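Subject: Re: [floor-staff] Lounge turnover trial, what we know so far
From: Mebrat Woldegiorgis
Date: 18th March

Gadisa Hailu wrote:
> The Wumeck arms are now doing cushions in the lounge at Batberg. Kimel
> says the lease covers 2,000 hours, and that the job frees people up
> for guest-facing work. No shifts are being cut before August. Please
> keep feedback constructive.

Gadisa, thanks for putting it in writing. I have a few problems with "frees people up," and I'd like them on the list where everyone can read them.

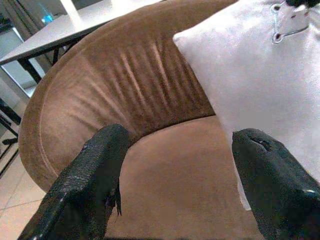

Reading time: 2 min

I've done the lounge for years. Cushions are the part of the shift where you sit down for a second and look the chair over for stains, coins, a split seam. If the arms take the cushions, what I get back is the lifting and the bathrooms. I haven't seen any guest-facing hours on the new rota, and I looked at both versions.
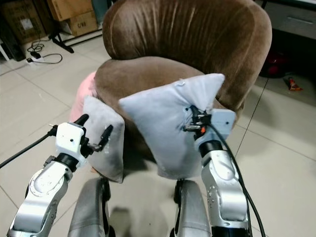 My other worry is who decides a cushion is fit to go back out. Sisay's sheet says "place" and "straighten" and has no line for "reject." The light gray one at the front of the brown chair has dark smudges on it and looks soiled along the lower edge, and any of us would have pulled it for the wash. Does the arm flag that? If it doesn't, then one of us has to come along behind and check, and I'd like that written down as work, with minutes against it. Last time we got a machine (the floor scrubber) the checking just got added on and was never paid for.

Same question for upkeep. The coating on the gripper fingers is torn and there are threads hanging off.

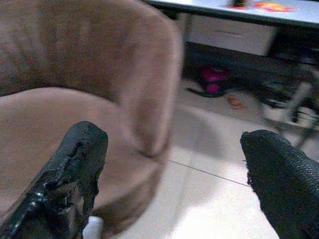
Who replaces it, and is it on our time? Kimel's note gives 60 minutes a week for "light maintenance" and doesn't say whose 60 minutes. I can guess.

I'm not against trying it - my back would be happy to give up plenty of this job. But I want the rota before August, and I want it from Kimel, not secondhand.

Mebrat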